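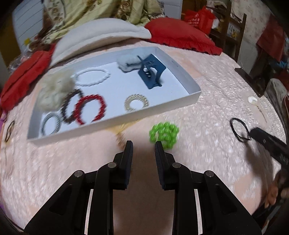

How to plan the budget for hand-held gripper tools

This guide is for small teams that buy their first grippers for recording household tasks. I wrote it after our purchase in May, when the Waweru project needed a second order which was not in the plan.

Step 1. Write the task before the shopping list
Choose one real job, for example sorting hair accessories into a shallow tray. Small and soft items decide the finger pads you need. A scrunchie and a claw clip are not the same load for a finger, so try both with a loaned unit if the seller permits.

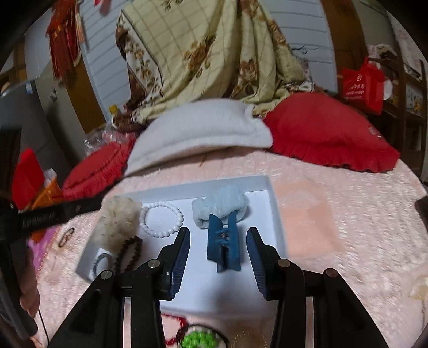 Step 2. Count the hands
One operator with both hands working needs 2 grippers. We had 6 operators in the Zaludari room but only 8 grippers, so not everybody could work with two. Decide this number first, all the other lines depend on it.

Step 3. Add the small lines
Spare finger pads, cables, chargers and storage cases are usually quoted separately. In our Cumik quote they were on the last page, and I missed them. Ask also who pays the freight for a return.

Step 4. Check the dates
Delivery took 60 days for us. Put the training of operators after the delivery date, and keep some money unspent until every unit is tested. Cheques to a new supplier can also need extra approval at your organization.

Last updated: Aug 4, 2026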